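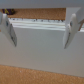

*Fig. 7. Pinza abierta sobre la mesa de corcho, vista desde la cámara de muñeca.*

## 4. Preparación de la demostración para jornadas de puertas abiertas

Esta sección se aplica a las visitas guiadas y a las jornadas de puertas abiertas en las que el brazo Hiloten trabaja delante de público. Para el uso diario en taller, véase la sección 3. La persona responsable del puesto se denomina aquí «operador»; la que habla con los visitantes, «guía». En grupos pequeños puede ser la misma persona, salvo durante los pasos del apartado 4.3.

Revisión del 2019-02-15. Sustituye a la hoja suelta que se repartió en la visita de enero a la sala Clasdale.

### 4.1 Antes de abrir la sala

1. Compruebe que el pulsador de parada de emergencia está desenclavado y al alcance de la mano del operador, sin cables ni carteles delante.
2. Encienda el armario de control y espere a que la luz verde quede fija.
3. Abra el programa de control e introduzca el código de puesto 2233. Con este código el brazo arranca en velocidad reducida.
4. Cargue el programa de visita, número 317. No utilice el programa de taller, aunque los movimientos parezcan los mismos: las alturas de aproximación son distintas.
5. Lleve el brazo a la posición de reposo con el botón «Inicio».
6. Coloque la cinta de separación del público. Debe quedar fuera del alcance del brazo totalmente extendido.

> **Precaución.** No entre en la zona delimitada con el programa en marcha. Si hay que mover algo de la mesa, detenga primero el brazo y retire la llave de modo.

### 4.2 Comprobación de la pinza

Los dedos deben estar abiertos y sin pieza antes de empezar. La fig. 7 sirve de referencia: los dos dedos blancos quedan a los lados de la imagen, con un hueco ancho entre ellos, y la banda gris oscura de cada uno mira hacia dentro.

1. Con el brazo parado, limpie la cara interior de los dedos con un paño seco. No use alcohol ni limpiacristales.
2. Revise la fijación de cada dedo. Si nota holgura, no siga con la demostración hasta haberla corregido según el apartado 2.6.
3. Desde la pantalla de mantenimiento, pulse «Cerrar» y después «Abrir». Repita 3 veces.
4. Observe si los dedos se mueven a la vez. Un ligero retraso en el primer ciclo es normal si el equipo ha pasado la noche apagado.
5. Deje la pinza abierta.

**Nota.** El borde inferior de la carcasa de la pinza aparece siempre como una franja gris clara en la parte alta de la imagen de cámara. No es una avería ni hay que recortarla.

### 4.3 Ajuste de la imagen para el público

La cámara de muñeca se muestra en el monitor grande de la sala. Los visitantes suelen mirar más el monitor que el brazo, así que conviene dedicarle unos minutos.

1. Conecte el monitor a la salida «Vista 2». La salida «Vista 1» queda reservada para el operador.
2. Baje el brazo hasta la altura de aproximación con el mando manual, en pasos cortos.
3. Compare el monitor con la fig. 7. Deben verse los dos dedos y, entre ellos, la zona de trabajo. Allí el panel blanco liso cruza la imagen de lado a lado y deja corcho a la vista por debajo.
4. Si solo aparece un dedo, la cámara está girada en su soporte. Afloje la tuerca moleteada, céntrela y vuelva a apretar a mano.
5. Regule la exposición. Con superficies blancas sobre corcho, el ajuste automático tiende a quemar los blancos; pase a manual y baje un punto.

**Nota.** El enfoque es fijo. Un fondo suave, sin detalle fino, es aceptable para la demostración. Si también los dedos se ven muy borrosos, limpie la lente.

> **Precaución.** Durante los pasos 2 a 4 el operador no debe atender preguntas. El guía se queda con el grupo detrás de la cinta.

### 4.4 Desarrollo de la visita

1. El guía presenta el puesto con el brazo en reposo.
2. El operador avisa en voz alta («brazo en marcha») y pulsa «Inicio de ciclo».
3. Deje completar un ciclo sin comentarios. Después el guía puede explicar lo que se ve en el monitor.
4. Para responder a una pregunta sobre la pinza, use «Pausa» — el brazo conserva la posición — y reanude con el mismo botón.
5. Al terminar, lleve el brazo a reposo antes de dejar pasar al grupo siguiente.

Si un visitante quiere manejar el mando manual, limite el movimiento al eje vertical con el selector de ejes y permanezca junto a la parada de emergencia. Los menores no manejan el mando.

### 4.5 Incidencias frecuentes

**La pinza no cierra.** Compruebe que el programa cargado es el 317 y que no ha quedado activa la pantalla de mantenimiento.

**El monitor se queda en negro.** Cambie a «Vista 1» y vuelva a «Vista 2». Si no se recupera, continúe sin monitor; el ciclo no depende de él.

**El brazo se detiene con el aviso «Contacto».** No lo rearme de inmediato. Mire qué ha tocado, retírelo con la llave quitada y vuelva al apartado 4.1, paso 5.

**La mesa se ha desplazado.** Alinéela con las marcas del suelo y repita el apartado 4.3 completo.

Anote cualquier parada no prevista en el cuaderno del puesto, con la hora y el número de programa. Las consultas sobre el brazo se dirigen a Erhan Ağca; las de la sala y los turnos de visita, a Jonas Plattner, en la oficina de Imhof.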